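# Is a White Table Really Cleaner?

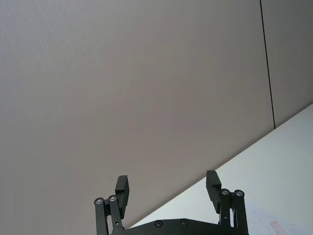 People like to say that a white table is a clean table. Doctors' offices have them, and so do kitchens in magazines. But does the color do any cleaning? Of course not. Paint can't wash itself. What white does is show you things. Look at the bottom right corner of the white tabletop and you'll find a small, pale pink mark, or maybe a bit of something pink lying there. It's hard to say which. On a brown table with a busy pattern, you might never have noticed it.

So be careful when somebody tells you a surface "looks clean." Looks clean to whom? And from how far away?

## The trouble with looking

Germs are much too small to see. You could fit a whole crowd of them on a crumb. A table with a stain on it may have been scrubbed very well, because some stains stay after washing. A table with no stain at all may have had raw chicken juice on it this morning. Your eyes can't tell you which one to eat off.

I once saw an ad for a spray called Plornell. It said one squirt made a table "80 times fresher." Fresher than what? How do you measure fresh? The ad didn't say. When a number shows up with nothing to compare it to, you are allowed to raise an eyebrow.

## What about gray walls?

Some people will tell you that plain gray walls stay clean longer than white ones. I don't quite believe it. Gray can hide a bit of dust, but hiding dust and having less dust are two different jobs. Joints between wall panels are worth a look too. A thin gap can collect dirt, and a quick wipe often goes right over the top of it.

## Try it yourself

You need 2 paper plates, one white and one dark. Ask a grown-up first.

1. Shake a little flour on each plate.
2. Stand across the room. Which plate looks dirtier?
3. Now do it again with cocoa powder on two new plates.

My neighbor Ovidiu Dumitrescu tried this with his kids and they argued over the cocoa plates for most of an evening. The dark plate "won" as the clean one, even though it had plenty of cocoa on it.

## So how do you get a table clean?

Warm water, dish soap, a clean cloth, and some rubbing. Wipe all the way into the corners. And if the cloth smells bad, get another one, whatever color the table is.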